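Most parish registers for Plekcombe survive from 1651, but the baptisms are in poor order. Anyone tracing the Scanlon family there meets the same difficulty: three children named Thomas, two fathers named Thomas, and a clerk who left out the mothers.

The usual remedy is the marriage register, and it helps only in part. Between the two volumes there is a gap of 56 entries, where leaves were removed before rebinding. The bishop's copies fill some of it – those for the later years are legible, the earlier ones badly faded.

Agustina Mansilla, who has worked on the line for a decade, starts with burials. A burial entry at Plekcombe normally gives an age and a farm, and a farm can be matched to a lease. By this method she has placed the second Thomas at Plastutthorpe, where he held a tenancy until his death. 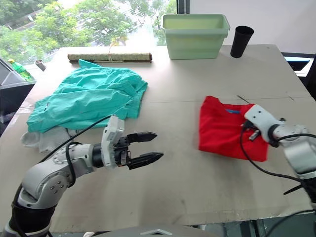 Bautista Carrasco would put less weight on the leases, pointing out that a tenancy often passed to a nephew of the same name and that the ages given at burial were guesses. He prefers wills, where the children are listed in order.

Mansilla's transcript of the burials is due in October.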